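Search tickets Go

Ticket 173: Paint coming off sorting tray, back wall
Opened March 2024 by Qistina Wuisan
Product: Doromum sheet-metal tray, gray, sloped walls
Status: open

Qistina: Whitish patch on the upper inside of the back wall, streaky, with spatter. Doromum support says it's "surface residue" and to wipe it with Fluvari cleaner. I did that 15 times. Same patch. I don't buy the residue story.

Syahrul Goh: Did you take the blocks out first? They want to blame the paint on those.

Qistina: Yes, every time. Red-brown paint and green paint don't leave white marks, so I'd like to hear how that works. Photo attached with the blocks back in.
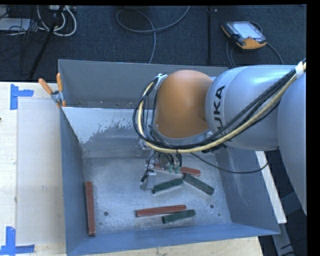
Attachment 1: tray on the wooden tabletop, light patch on back wall, blocks on the floor of the tray

Syahrul: Floor looks speckled too. Dust?

Qistina: Dust and marks. The floor doesn't bother me. The two small round holes in it don't either, before they ask.

Syahrul: Support replied. They now say it's a touch-up coat from the 2018 batch and "within finish limits." They offer a Zodach repaint kit for $94.

Qistina: So last week it was residue and now it's paint. Which is it? I'm not paying $94 until they send the finish limits in writing. Leave this open.

Syahrul: Asked for the document. No reply yet.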